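Direct Selling > Recruitment & Retention > Interviews

Search this site... Go

Tracking the second order

Wanda Kozłowski has managed distributor onboarding at Vollska for six years. Her remit covers the period between a new distributor's sign-up and the second order, which the company treats as the point of activation.

"We used to report sign-ups and nothing else," she said. "In January we had 1,949 names on the list and no clear idea which of them were trading."

Her team now logs three dates for each account: registration, first order and second order. The median gap between the first two was 64 days when the log began. It stands at 29. Kozłowski puts most of the change down to a shorter starter form and a fixed call from the sponsor in week one.
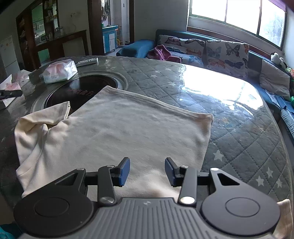 A light cream top on a round glass-topped table.

The call follows a script of eight questions, drafted with Lech Wieczorek, who trains sponsors in the Lodlow region. He was against a longer version. "Sponsors skip anything over a page," he said. "Then you have half a record, and half a record can't be compared with anything."

Results go into Dokinon, the contact database the firm adopted last year. A sponsor who has not entered a call by day seven gets a reminder, and on day ten the account passes to a regional lead - a rule that drew complaints at first. Of the first 51 accounts moved this way, Kozłowski said, most had simply not been rung.

She is cautious about reading more into the figures. Returns are still logged separately, and a second order that is later sent back counts as activation until the quarter closes. "That needs fixing," she said. "It is on the list for the next release."

Related items
Commission statements: reading the adjustments column
Rónán Corrigan on sponsor training records
When to close a dormant account
Follow-up calls: timing and notes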